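**1/** Settle in, friends, because I have opinions about storing baseball caps and I've been saving them up since January. If you own four hats you can skip this one. If you own the kind of pile that slides off the closet shelf when you reach for a sweater, come sit with me.

**2/** It all started when Toshio Hirano asked me how I keep mine from going flat. I gave him such a long answer by text that he told me to just post it, so blame Toshio!

Caps and clear bins:

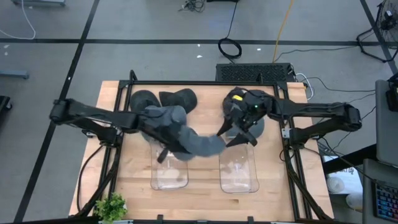
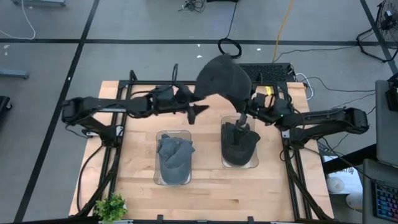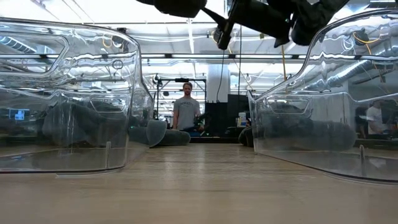
**3/** My whole approach begins with sorting by color, and I know some people sort by team or by season (Wouter Van den Broek does it by how much he likes them, bless him). The trouble with color is that grays are sneaky. Look at the second picture, with the medium-gray cap in the left container and the black one in the right – easy enough when they're side by side, but put charcoal next to black in a dim closet and you'll pull the wrong one every single morning. So I keep black and gray in separate bins, always, and I do the sorting near a window.

**4/** Now, the bins themselves. Clear plastic, please! I spent years with a pretty woven basket and I never wore anything below the top layer, poor things. With see-through sides you at least get a hint of what's down there, even if it's only a dark shape and a guess. My own set came from Grutau and I've been very happy with them, though the lids are a bit stubborn.

**5/** A cap that goes in crumpled is going to come out crumpled, and I say this as a person who has done it hundreds of times while the phone was ringing. That gray one bunched up over the rim in the second picture is me on a weeknight. What I try to do is pop the crown out with my fist, lay the cap down with the brim flat, and nest the next one right over it, all the brims pointing the same way. It takes a minute and it's sort of soothing once you get going.

**6/** Please don't fold the crown in half and tuck it into itself if it's a stiff one. Soft cotton will forgive you, but the structured kind gets a crease up the front that I have never managed to steam out. I ruined a lovely navy one from Raltia this way and I still think about it.

**7/** Somebody is going to ask about washing first, so yes, wash first. Cool water, a little dish soap, an old toothbrush on the sweatband, then let it dry over an upside-down bowl overnight. Don't rush this part, and don't put a lid on anything that's still damp. You will be sorry in July.

**8/** Wouter wants me to say that hooks on the back of a door also work, and they do, if your door isn't already holding up every bathrobe in the house like mine is. I'll do winter hats next – the pom-poms need their own talk.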